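Laundry, the mat, and why I fold on the bed now

Quick one today, have 300 things to do before lunch and the washing is one of them.
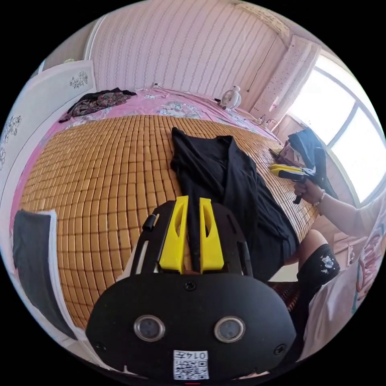 The mat

Bamboo one, little tiles, goes on top of the sheet as soon as the room gets sticky. Ours went on in April this year, which is early, but I was waking up at 2 every night and turning the pillow over. So out it came. It lives behind the wardrobe all winter and smells like behind the wardrobe for the first day or so. I wipe it down with a cloth and a bit of vinegar in water, then leave the window open. Done.

Sumathi Poduval (she had the room before us, left the wallpaper and a very long note about the drains) told me to leave the sheet showing at the sides so the mat doesn't slide. Good tip. The pink floral one is the grippiest sheet we own. No idea why. The nice smooth cotton one from Semaan is hopeless, you sit down and the whole mat goes with you.

What I found out about folding on it

It's flat. Sounds silly but I folded on a soft duvet for years and wondered why everything came out wonky. On the mat the sleeves lie where you put them. And the rows of tiles are lines! Free ruler. I put the bottom hem along one row and fold up to another row and every T-shirt is the same width. My drawer has never looked like this.

Black clothes are still a pain. Light tan underneath so at least you can see the edges, but you can also see every single bit of fluff. I do black things last, and near the window, when the sun is good. Lint roller first, then fold. If you do it the other way round you just unfold it all again, ask me how I know.

My order, such as it is:

Shake it out. Properly, one snap.
Lay it face down, smooth from the middle outward.
Sides in, then sleeves back on themselves.
Bottom up, then once more.
Onto the pile before you start looking at your phone.

Fan or AC

Fan, mostly. The little white one sits at the head of the bed and does fine for the hour it takes me. Only thing is you have to turn it off for socks and anything thin, or point it at the wall. The AC goes on if it's horrible out. Emil Wieser next door says he runs his at night only and his bill went down by 60 in one month, so I'm trying that. Will report back. Probably.

Still to sort

The brown and black patterned cloth. It's been in the corner of the bed so long it's basically a resident. Too nice for a dust rag, too busy to go with anything else in there. Might turn it into a drawer liner. Might not.

The cords by the window. I keep saying I'll get a box. Saw one at the Stosville market, 70 for a box with a lid, no thank you, I have shoe boxes.

And the wardrobe. The doors are so pretty with the little flowers on them and behind them it is a disgrace. I've been told to take everything out at once and put back only what I wear. I'm going one shelf at a time becuase otherwise there's nowhere to sleep tonight.

Right – washer just beeped. Second load is towels, and they can go straight on the shelf, I fold those standing up. Shelf photos next time if I get that far.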